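Skasside 器皿名称语料 第 2 版
数据说明

概要

Skasside 是一份汉语日用器皿名称语料，收录 619 个词条，每个词条附释义、构词分析、搭配量词、例句和地域标记。收词范围限于盛放、烹煮、饮用、洗涤所用的器具名称，例如碗、盆、钵、盏、海碗、汤盆、搪瓷缸、盖碗、笊篱。专门的实验室器皿、宗教祭器和建筑构件不收。

语料由 Zeleke 词汇组整理，Gadisa Tekleab 负责收词与释义，Ebise Moges 负责量词与搭配，Quang Đàm 负责格式和校验脚本，Mitiku Gashaw 负责地域标记，Desta Workneh 负责复核。反馈请提交到仓库的问题页，并写明词条编号。仅写词形不够，同形词条较多。

适用与不适用

本语料适用于：
词义消歧中的名词部分；
名词与量词搭配的统计或规则研究；
汉语教学词表的编写；
词典条目的对照检查。

本语料不适用于：
估计词频。词条按收词规则选取，例句数量与实际使用频率无关。
方言分区。地域标记只记录证据来源，不代表该词在其他地区不用。
器物断代或鉴定。释义中关于形制的描述取自现代用法，未核对实物。

文件结构

entries.tsv　主表，每行一个词条。
senses.tsv　义项表，通过 entry_id 与主表关联。一个词条可有多个义项。
classifiers.tsv　量词表，通过 sense_id 与义项表关联。
examples.tsv　例句表，通过 sense_id 与义项表关联。
region.tsv　地域标记表。
split.tsv　划分表，只含 entry_id 和 split 两列。
notes.txt　编者按，自由文本，不保证格式稳定。

全部文件为 UTF-8 编码，无字节顺序标记，换行符为 LF，字段之间用制表符分隔。字段内部不出现制表符和换行。空字段表示未标注，字符串 none 表示已判断且结论为无。两者不可合并处理。第 1 版中这两种情况都写作空字段，从旧版迁移的脚本需要修改。

主表字段

entry_id　词条编号，字符串，发布后不再变更。删除的词条编号不回收。
headword　词形，简体。
variant　异体或繁体词形，多个时用竖线分隔。
pinyin　汉语拼音，带声调符号，按词连写。儿化词写出 r。
structure　构词类型，取值为单纯、偏正、并列、附加、其他。
core　中心语素。偏正式取后一成分，如“汤盆”取“盆”。
status　收录状态，取值为 active、merged、withdrawn。
merged_into　当 status 为 merged 时，填写目标编号。

义项表字段

sense_id　义项编号，由 entry_id 加后缀构成。
gloss　释义，不超过一句。
function　功能类，取值为盛放、烹煮、饮用、洗涤、取用、其他。可多选。
shape　形制特征，受控词表，见下文。
attr_material　典型材质。仅当材质属于词义时填写。
attr_color　典型颜色。仅当颜色属于词义时填写。
register　语体，取值为口语、书面、通用、旧词。

形制特征的受控词表

口部：敞口、敛口、直口。
腹部：深腹、浅腹、平底无腹。
底部：圈足、平底、圜底、三足。
附件：有盖、有柄、有耳、有流、无附件。

每一义项在每个部位至多取一个值，附件除外。无法从词义推出时留空。“碗”的口部标敞口，底部留空：圈足固然常见，但不带圈足的也称为碗。“钵”的口部标敛口，部分例句与此不合，这些例句在 examples.tsv 中带有 conflict 标记，没有删除。

词义特征与指称特征

义项表只记录词义特征，即换掉之后词就不再适用的特征。某次使用中具体器物的颜色、大小、摆放位置属于指称特征，记入例句表的 ref 字段。第 1 版没有作此区分，“白碗”“大碗”“小碗”都曾单独立条，第 2 版将它们并入“碗”，状态改为 merged。“海碗”保留，理由是“海”在这里不能换成同义的其他形容词，也不能受程度副词修饰。
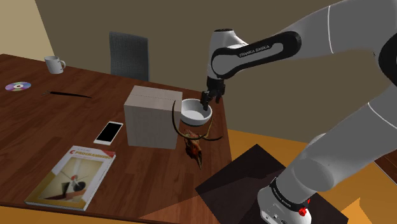 指称特征的标注以短语为单位，先确定中心词，再依次记录颜色、材质和处所，短语中没有说出的一律不补。标注人不得依据常识填写材质，“瓷”“搪瓷”“塑料”必须有文字依据。以上图桌上的那只碗为例，若例句写作“木桌上放着一只白碗”，则中心词为“碗”，ref 的颜色填“白”，材质留空，处所填“木桌上”；“木”是“桌”的修饰成分，不得转填到碗的材质栏。若例句只写“桌上放着一只碗”，颜色同样留空，即使例句所谈的碗确实是白的。这条规则在复核中改动最多，标注人容易把自己想到的器物特征带进表里。颜色词用原文形式，“白色的”“雪白的”“白”各自保留，归并另见 color_norm 字段。

处所短语的边界按最小完整成分切分。“在厨房的木桌上”整体作为一个处所，不拆成厨房与木桌两项。“碗里的勺子”中，碗是处所的参照物，中心词是勺子，该例句归入“勺子”义项，同时在 landmark 字段填写“碗”。凡器皿名称出现在“里”“中”“内”之前，都要检查是否属于这种情况。

量词表

量词表分为个体量词与临时量词。个体量词指“一只碗”“一口锅”“一把壶”中的只、口、把。临时量词指器皿名称本身充当量词，如“一碗饭”“一盆水”。两类用 cl_type 字段区分，取值为 individual 和 container。

个体量词的接受度分为首选、可用、受限。受限项必须在 cl_note 中说明条件。“口”与“锅”搭配标首选，与“缸”搭配标首选，与“碗”搭配不收。“个”可与多数词条搭配，标可用。“个”标首选的情形也存在，集中在新造词和带“盒”“杯”的复合词里。

临时量词用法需要通过替换测试：短语能够插入“满满”或“大半”，且后面名词指内容物。“三碗面”通过，“三碗”单独出现时不标，除非上文补出了内容物。器皿名称带修饰语时，是否仍能作临时量词要单独判断。“一汤碗米”可以接受，“一白碗米”多数标注人不接受，语料中标受限，条件写作“叙述语体，偶见”。

容器义与内容义在部分例句中无法分开，如“把那碗端过来”。这类例句标 ambiguous，不计入任何一类的搭配统计。使用量词表训练模型时，建议先滤掉 ambiguous 行。

例句来源

例句分为采集句和自撰句。采集句来自 Zeleke 口述记录的转写稿，已取得讲述人同意，转写稿中的人名、村名和店名已替换。自撰句由标注人写成，用于补足没有采集句的义项。source 字段取值为 collected 和 written。统计口语现象时应只用 collected。

转写稿保留重复、停顿和自我修正，Skasside 收录时删除停顿标记，保留重复和修正。原句“拿个那个，那个盆，搪瓷的那个”不改写。中心词判为“盆”，材质填“搪瓷”，材质成分与中心词不相邻，在 discontinuous 字段标 1。

自撰句的语体偏书面，句长也较均匀。用自撰句作测试会高估切分和依存分析的效果。

地域标记

地域标记按省级区划填写，依据讲述人自报的成长地，不是录音地。同一讲述人自报多地时全部列出。标记为空的词条大多是通用词，也有少量是只找到自撰句的词，两者在 region_basis 字段中分别写作 general 和 no_evidence。

Mitiku Gashaw 在二月重新核对了西南各省的条目，把若干“盅”“盏”类词的标记从单省改为多省。改动记在 notes.txt 中，按编号排列。北方的“瓯”类词尚未重新核对，目前的标记沿用第 1 版。

划分

测试部分含 169 个词条，其余为训练部分，不设开发集。需要开发集时请从训练部分自行切出，并在报告中给出所用编号。

划分以 core 字段为单位进行，同一中心语素的偏正词不会分处两边。这样做使测试部分偏难：训练时见不到“盂”，测试时却会出现“痰盂”“水盂”。按词条随机划分得到的数值与此处划分不可比较。单纯词随其 core 一同归入所在部分。

标注流程

标注在 Merkier 中进行。每个词条由一人初标，另一人复核。两人不一致时，由 Desta Workneh 裁定，裁定意见写入 notes.txt。初标人看不到复核意见，裁定后才能查看。

另抽取 80 个词条作双人独立标注，用于检查规则是否清楚。结果文件为 double.tsv，保留两份原始标注，未作合并。分歧集中在三处：形制特征中的敞口与直口，功能类中的盛放与饮用，以及“缸”类词的个体量词。敞口与直口的分歧经讨论后仍未消除，规则改为无法决定时留空，因此口部一栏的空值比例高于其他部位。

双标部分不给出单一的一致性系数。多选字段和受控词表字段的计算方式不同，合成一个数没有意义。需要系数的使用者可按字段自行计算，并说明空值的处理方式。

校验

发布包附有 Leva 校验脚本，检查以下内容：
各表编号是否能够关联；
受控词表字段是否有越界取值；
merged 词条是否指向 active 词条；
拼音音节数与词形字数是否相符，儿化词除外；
同一 core 是否跨越划分。

脚本只读文件，不写回。出现错误时返回非零值，并逐行打印编号和字段名。拼音检查对轻声不作判断，“盘子”写作 pánzi 和 pánzǐ 都能通过，后一种写法属于错误，目前靠人工查出。

运行方式：在发布包根目录执行 leva check，不带参数。只检查某一张表时，在命令后加表名，不带扩展名。

第 2 版的变更

区分空字段与 none。
新增 ref、landmark、discontinuous 三个字段。
颜色加器皿名的词条并入中心词。
“盅”“盏”类地域标记重新核对。
删除来源不明的例句，所属义项若因此没有例句，则补自撰句。
构词类型中的“缩略”并入“其他”。

已知问题

“壶”类词条的功能多选不统一，“茶壶”标盛放和饮用，“酒壶”只标盛放。应统一为只标盛放，尚未修改。
“火锅”同时指器具和菜肴，菜肴义不在收词范围内，但例句中混有菜肴义，未清理完。
“杯”的个体量词里，“盏”标可用，采集句中没有支持，仅有自撰句。
异体字段中繁体与异体混写，无法直接用于简繁转换。
notes.txt 中的早期记录使用旧编号，对照表在文件末尾。

许可与引用

词条、释义和标注可用于研究与教学，允许修改后再发布，须注明 Skasside 及版本号。采集句只允许随本语料整体分发，不得单独抽出发布，也不得尝试还原被替换的人名和地名。自撰句无此限制。

引用时请写明语料名称、版本号和所用划分。若自行合并了义项或改动了量词接受度，请一并注明，并附改动后的 sense_id 列表。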